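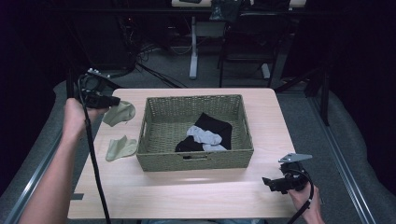 Why do socks go missing? (And how do you find them again?)

Hello! I'm Ekua Tetteh, and I write these pages for curious people who like to know how ordinary things work. This time I've picked socks. I know, I know, socks sound dull. But I have spent a lot of my life looking for them, usually at ten to eight in the morning with one shoe already on, and I think they deserve a page of their own.

Have a look at the picture at the top. There are two light grey socks in the basket, lying with some black clothes, and two pale khaki ones outside it, to the left. Grey goes with grey and khaki goes with khaki. Easy peasy! Now imagine the same job with every sock in your house.

What makes two socks a pair?

Socks are a bit different from gloves. Most gloves have a left one and a right one, and if you swap them over your thumb ends up in a very silly place. Most socks will go on either foot. So a pair of socks is really just two socks that are the same size, the same colour and made the same way.

That means you can be a sock detective. These are the clues I look for:

Colour. Start with this one, but do it near a window. Black and navy blue look the same in a dim bedroom. My nephew Kwabena went to school in one of each and didn't spot it until PE.

Length. Hold them up by the toes, side by side. Do the tops come to the same place?

The cuff. This is the stretchy bit at the top. Some cuffs have ridges and some are smooth.

Thickness. Give each one a little squeeze. A walking sock feels much squashier than a thin school sock.

If all four clues match, you've got a pair. Hooray!

So where do the lost ones go?

They don't get eaten by the washing machine. (Well, hardly ever. A very small sock can sometimes slip past the rubber seal around the door, and then a grown-up has to go looking for it.) Mostly they hide in quite boring places. I asked my readers last July where their lost socks turned up, and 42 of you wrote back, which was lovely. The favourite answer was inside the duvet cover. Iddrisu Kpodo found 5 in there at once! Other answers were down the side of the bed, up a trouser leg, at Grandma's, and in the dog's basket.

Duvet covers are terrible for this. They're like a giant bag with an open mouth, and when everything goes round and round together the little things get scooped up inside. Do the buttons up before it goes in the wash and you'll catch far fewer socks that way.

Why do some clothes stick together?

Have you ever pulled a jumper out of the tumble dryer and found a sock clinging to the back of it? That's static electricity. As the clothes tumble about they rub against each other, and tiny bits of electric charge move from one cloth to another. One ends up with a bit too much and the other with a bit too little, and then they pull towards each other. When you peel them apart you might hear a crackle -- that's a teeny tiny spark.

You can try this yourself. Rub a blown-up balloon on a woolly jumper 40 times and then hold it near your hair. Your hair should lift up to meet it. It works best on a dry day.

Try it: the sock race

You'll need a basket, a clear table or bit of floor, and as many clean socks as you can get hold of.

1. Tip all the socks out and mix them up.

2. Spread them flat so that none are hiding underneath.

3. Ask someone to time you for 40 seconds.

4. Put every pair you find together and drop it in the basket.

5. Count your pairs, then let the next person have a go.

My friend Sandro Bellini is unbeatable at this. He sorts them into light and dark first, then looks for pairs inside each heap. I thought that would waste time, but he beat me by miles! When you split a big muddle into smaller muddles, you have fewer socks to check each one against.

What about the odd ones?

Keep them in a bag on the back of a door for a while, as the missing partner often turns up. If it doesn't, an odd sock makes a very good duster (put it on your hand like a puppet), or an actual puppet if you've got two buttons and somebody to help with the sewing. Mine is called Butt. He's green and he has only one eye at the moment -- the other button is probably in the duvet cover.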